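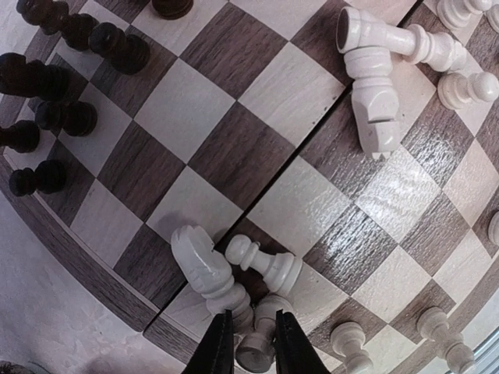
The wooden board, dark pieces on the far half.

June 6, 2020

My cousin Nimal sent me another one of those articles last week. You know the kind. Learn a hard game, do puzzles, keep a brain training app on your phone, and you will be sharper at work, calmer in traffic and able to find your keys until you are 90. He has paid for a year of something called Dustis, which gives him a score every morning. On Tuesday his score was 176. I asked him 176 what. He didn't know.

I have nothing against games. I play chess badly and I like it. What I don't buy is that being bad at chess for twenty years has done anything for the rest of me. I still can't split a restaurant bill. I still read a paragraph of a lease three times and sign it anyway. If the skill is supposed to spread, it has had plenty of time to get going.

The claim always gets fuzzy right where you want it to be clear. Sure, people who do the puzzles get better at the puzzles. I would hope so. Then the article slides over to "mental fitness" and suddenly we are talking about old age and job interviews. Compared with what? Did the other group get a different hobby, or did they just sit there? Who dropped out after the first week? The Dustis site says it has "3,000 exercises" and a chart with a line going up. There are no numbers on the side of the chart. I looked for them for longer than I'd like to admit.

Sabina Sivakumar, who I used to share an office with, thinks I'm being a grump about it. Her argument is that the app costs less than a gym and at least it keeps Nimal off the news. Fine, that's a fair point, and probably the best case anyone has made to me. But then sell it as that. Sell it as a pleasant way to spend ten minutes before breakfast. I'd have no complaint, and I might even pay 50 cents for it.

What bugs me most is the guilt. My uncle Ruwan reads paperback westerns, the same 100 or so over and over, and now his kids tell him he should be doing something "for his brain." He was perfectly happy with the westerns. He gave the app a try, hated the little trumpet noise, and went back to his chair.

Nimal's plan renews in September. I've asked him to write down now what he expects to be better at by then, so we can check. So far he has written "focus," with a question mark.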